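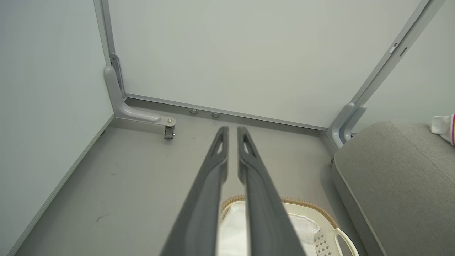
*Monell panels, back-left corner, where the two walls meet at the post.*

# Monell office partition, white panels with gray frame

**Price paid:** $259 for the corner set, plus shipping
**Bought from:** Derkel
**In use:** 7 months

We rent the back half of a floor in the Illodell building and needed to close off a corner of it without putting up a real wall. The lease doesn't allow screws in the floor or ceiling, so it had to be something that stands on its own. I looked at fabric screens first and decided against them after having a set at my last job. They held on to dust and coffee, and the fabric sagged.

The Monell is a panel and frame system. Smooth off-white panels sit in gray aluminum, and the pieces join at vertical posts. You can run it straight or turn a corner. We turned a corner.

## Assembly

It took two of us most of an afternoon. The instructions are drawings only, and the drawing for the corner post is too small to read without holding it up to a lamp. All the bolts were in the box. The Allen key that comes with it is soft, and ours started to round off before we finished, so use your own.

Stand the posts up first and leave everything finger tight until the second wall is on. We tightened the back wall right away and then had to loosen all of it to get the side panel to line up.

The slotted plates at the posts are the best part of the design. You get a little play in each direction before you tighten down, and our floor needed it. It drops toward the windows.

## The panels

Wipe-clean, and they do wipe clean. Dry-erase marker came off with a damp cloth (someone tested this for me without asking). Pencil took a bit of dish soap. The white is a cool white with some gray-green to it. Next to our walls, which are a warmer paint, you notice the difference. If you care about matching, ask Derkel for a sample first.

They don't do much for sound. You can follow a phone call on the other side without trying. For quiet you'd want the Deng acoustic screens, which cost a lot more and weigh a lot more too.

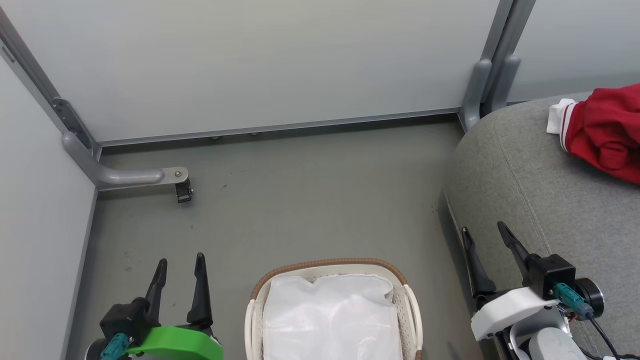

Where the set loses points is down at floor level. The bracket at the corner post curves out and then runs along the floor inside the space, so you can't push a cabinet or a chair all the way back into that corner. I measured for a 42 inch cabinet going by the panel width and forgot the bracket. The cabinet now lives on another wall. The product page gives the outside dimensions and leaves this out, and I think it should be in there.

The bracket is also easy to catch with a vacuum head. I go around it with a hand brush instead.

Leveling was simple enough. Turn the feet a bit at a time and check the top of the panel, not the bottom rail. I've had to redo ours once, after a delivery cart bumped the side wall.

## Stability

Good in the corner layout. If you lean on the back wall it gives slightly and comes back. I would not trust a single straight run near a doorway or anywhere people walk past with boxes. The turn is what holds it up.

## Complaints, smaller ones

- Shipping took 6 weeks. Derkel had said three.
- Packing foam sheds and sticks to the panels. Unpack in a hallway.
- Replacement hardware has to be ordered by email with the part number, and the part numbers are only on the outer carton. Don't throw the carton away like I did.

## Would I buy it again

Yes, for the same job. It looks tidy, it cleans up fast, and we can take it along when the lease runs out. Four out of five. The missing point is for the floor bracket and the instructions.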